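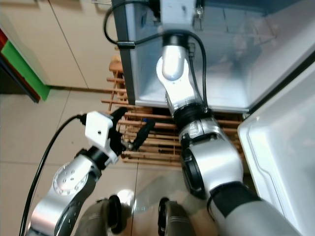 Csaba Kelemen wrote back on Friday that I should stop shopping for bins and empty the fridge first, and okay, fair, but I still don't know what to do with everything once it's out. So I'm asking the whole board.

My kitchen is small. The fridge is at one end, then a short run of white counter, then the gas stove, and that counter is where all the food ends up. Snack packets, water bottles, jars, whatever came home from the store. I cook maybe 4 nights a week and every time I have to shove it all back before I can chop an onion! I was looking at a Skundport shelf for $33 that stands on the counter, but wouldn't that just give me two layers of mess? Has anyone dealt with a counter like this and won?

Garba Odukoya

Csaba Kelemen
Posted in: Small Kitchens
947 views

Don't buy the shelf. I had one (a Wendar, same idea) and it turned into a parking lot for half-eaten crackers. What worked for me was sorting by how close things can live to the burners.

Next to the stove: a pot, salt, one jar you really use every day. No plastic bags, no wrappers, no bottles. I melted a bread bag onto a grate once and the smell hung on till December - never again.

Middle of the counter: nothing, if you can stand it. That's your chopping spot.

Fridge end: snacks and drinks, but standing up in one box so you can lift the whole lot out of the way with one hand. Small packets lying flat spread out like crazy, so stand them on end.
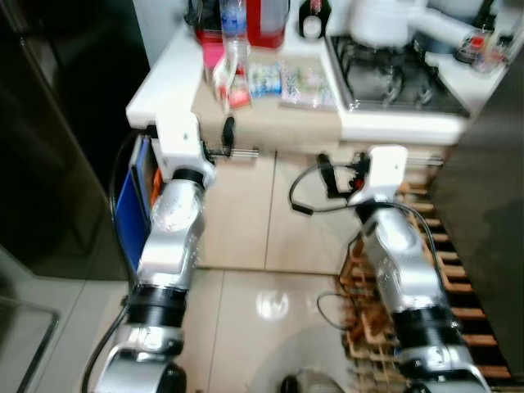
Tisia

Get a bigger kitchen lol. Or a cart on wheels, my sister has one.

Barbier

I'd go along with most of what Csaba says, except I keep my water bottles on the floor of the pantry and only bring one out at a time. Bottles eat up so much room! Also, wipe the counter before you put anything back, and check the bottoms of your jars while you're at it. Mine were so sticky they'd left rings, and I'd been blaming the counter top for years.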